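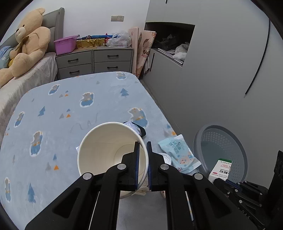

Clearing small items off a child's bed pad before washing: what order, and what goes where?

Trilok Semwal

The printed pad (bears and trees, light blue) has become the place where everything gets put down. At the moment a paper cup is held above it, and on it are a plastic pouch with a baby's face on it, a small round lid and a couple of packets. There is a medicine box as well, and a gray round laundry basket at the side. The drawers are along the far side of the floor. I want a fixed sequence I can repeat each evening before the pad is stripped or wiped. Pad is 70 wide. Wash label says 4 kg maximum load.

Gemechu Gebremichael

Medicine first, always. Box and any loose packets go to a high shelf or a locked cabinet, not into a low drawer a child can open. Check that each packet is closed before you move it.

Second, the cup. Look inside, then lift it by the rim and keep it level until it is over a sink or bin. Paper cups crush if you squeeze the wall lower down.

Third, flat items. Pick up the pouch and check under its edges, where lids tend to end up. A lid that goes through the machine can lodge in the door seal. I removed one from a Senine washer in July and the seal had to be replaced.

Basket last. Stand it upright, put the pad in, and run your hand over the floor where the pad was.

Aarne Eskola

just shake it out over the basket and sort later, takes a minute

Joni Oksanen

I would not shake it. Small lids roll, and foil packets can slide under the drawers.

Agree with Gemechu on the order. One addition: weigh the pad dry on a bathroom scale, you and pad minus you. If it is close to the label limit, wash it alone at 400 rpm spin. A higher spin bunched the filling in ours at the corners.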